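3.1 Kitchen surfaces and leftovers: how households decide

Most food waste studies ask what got thrown out. We asked where it sat first. Diaries from 100 households in Rutham, kept over 4 weeks in September, one line per leftover. Spelling left as written. Worktops came up far more than we planned for, mostly pale ones, wiped down after supper and then used as a waiting area.
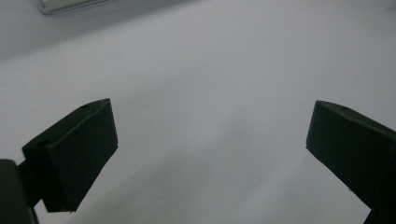

3.2 Storage and the second meal

Food put in a lidded container got eaten more often than food left under a plate. No surprise. Less expected: see-through lids did no better than cloudy ones, at least in the Plullix diaries (the Claltska set is to small to say). What mattered was the shelf. Eye level, eaten within 2 days. Bottom shelf, forgotten, often past day 6. Labels helped a little, mostly for soup and rice.

Figure 4. Lidded plastic container on a white tabletop.

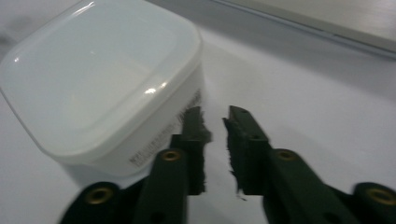
Laaksonen objects that shelf height is only a stand-in for how much people liked the meal, since the good stuff gets put where it can be reached. Fair point, and the diaries can't rule it out. We did ask for a liking score but alot of lines left it blank. Where it was filled in, the shelf effect shrank and did not go away. Larger families showed it less, maybe becuase more hands go in the fridge.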